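Housekeeping Skills, Unit 8: Care of the Sink and Counter Area

Course notes prepared by Rianne Willems
Morkside Adult Learning, Room 179

These notes go with the second half of the practical. Bring them with you, along with the task sheet from Unit 3, because we will use the same order of work.

1. What counts as the sink area

For this course the sink area means the basin, the drain, the faucet, the counter on both sides, the wall directly behind, and the cabinet fronts underneath. Students often clean the basin well and leave the rest. On the practical you are marked on the whole area.

Things that live on the counter are part of it too. Mugs, soap dispensers, cloths and packs of wipes all have to be lifted, cleaned under, and put back or put away.

2. Undermount and drop-in basins

A drop-in basin has a rim that sits on top of the counter. Dirt collects along the outside of the rim, and the sealant there is easy to see and easy to reach.

An undermount basin is fixed to the underside of the counter. You can wipe crumbs and water straight in, which saves time. The joint is below the counter edge, where you won't see it unless you bend down. Run a cloth along the underside of the edge with your finger behind it. Use a soft brush in the corners. Do not dig at the sealant with a knife or a scraper.

3. Order of work

Clear the counter first. Dirty cups go to the dishwasher or are washed by hand before you start on the basin. Used cloths and gloves go in the laundry bag or the trash, depending on type. Check with your supervisor if you don't know which.

Wipe the counter from the back edge toward the front. Then do the faucet, then the inside of the basin, and the drain last. Cabinet fronts come after the counter, since drips run down them while you work. 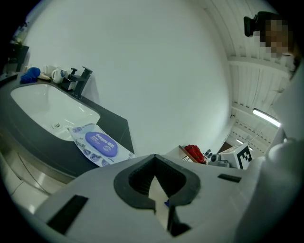

Dark counters need a second pass with a dry cloth. Water marks and streaks show up on them much more than on a pale surface, and so does dust. Look along the counter from a low angle with the lights on and you will find what you missed. Glossy white cabinet doors have the opposite problem. They hide water marks fairly well but show every coffee drip and fingerprint near the top edge.

Black faucets should be cleaned with a soft cloth, warm water and a small amount of dish soap. Rinse and dry. Scouring powder, steel wool and strong descaler can all damage the finish, and the damage cannot be polished out. If there is scale around the base, lay a damp cloth over it for a few minutes and try again before asking for anything stronger.

4. Wet wipes

Wet wipes are fine for a quick spot clean between proper cleanings. They do not replace washing. Read the pack before you use them, as some are made for skin and some for surfaces. Close the lid fully or the whole pack dries out. Store the pack in a drawer or on a shelf, away from the edge of the basin.

Wipes never go down the sink or the toilet, whatever the pack says. Put them in the trash.

5. Putting things back

Mugs go back on the shelf and not on the counter. The soap dispenser stays by the faucet. Wipe the bottom of it before you set it down, or it leaves a ring. Hang cloths open so they dry. A cloth left in a heap will smell by the next day.

Any bottle without a label should be handed to your supervisor. Don't sniff it and don't pour it out.

6. For next time

Read the pages on limescale in the Karkovton workbook. Loukia Mavromatis will take the March session and will go over descaling kettles and shower heads. Please bring your own rubber gloves.

Comments (3)

Kirsten McIntyre
Does the back-to-front rule still apply when the faucet is mounted on the wall? Ours at work is.

Rianne Willems
Yes, same rule. Do the wall and faucet first in that case, then the counter.

Sachiko Higuchi
The low angle check works. I found a sticky patch I had gone over twice. Could you add something on wooden counters, please?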